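Notes from a month of collecting at kitchen tables

28 July 2024
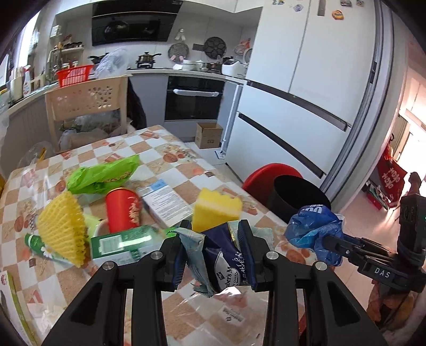
Both grippers full at the kitchen table, one with a snack bag and a wrapper, the other with a blue plastic bag.

I have been gathering demonstrations for the table-clearing task since the start of the month, and I said I would write up how it goes. The setup has not changed from my last post. I hold a gripper in each hand, do the job the way I would want the arms to do it, and the recording becomes one example for the model. No arms in the house, no teleoperation lag. The tools and the logging software come from Casia, and the training is done by Thibault Joly, who sends me a list of what is missing whenever he finishes a run.

As of this morning I have 118 episodes I consider usable. I recorded more than that. Most of the ones I threw out were my own fault: I started before the log was running, or I set a gripper down in the middle to answer the door. An episode takes me around 90 seconds if nothing slips.

The first list from Thibault was short. It said "more soft things." The early set was nearly all boxes and cans, and the policy had learned to close to a box-like width and stop there. That works on a carton. It does very little for an empty wrapper. So for the past two weeks I have put bags on every table. Snack bags, shopping bags, clear bags, fruit nets, whatever the kitchen has. The hard goods stay in too - a can, a few boxes, a sponge, a tube - so the model still has to pick its target out of a mixed pile.

Bags are slow to do well. A flat clear bag gives the fingers almost no edge to get hold of, and on a printed tablecloth I sometimes lose sight of it myself. What I do now is press one finger down on the cloth, slide until the plastic bunches, and then close. Thibault was worried that the pressing would show up as noise. After the second training run he said to keep it in, as long as I do it the same way each time.

Taking two things in one grip is the other change. I used to avoid it. People do it all the time when they clear up trash, though, and it shortens the episode. I now allow it for light items only, and I tag those episodes separately so they can be left out if they hurt. So far 39 are tagged that way.

On tablecloths: leave them on. I took them off for the first batch and Thibault asked me to stop. A plain table is easy to learn and hardly any kitchen we want to work in has one. A busy pattern with pictures of food on it is a fair test.

I rearrange the items after every episode and change the items themselves after every 15. I was doing it less often at first, and the left side of the table ended up with the same box on it for most of a day. I found that out when I went through the logs and dropped the whole batch.

The next kitchen is the Farías place, which has a narrower counter and a glass table. I expect reflections to be a problem. The target for this phase is to have enough for a full retrain by October. If anyone has a better method for picking up flat plastic with two rigid fingers, leave it in the comments and I will try it.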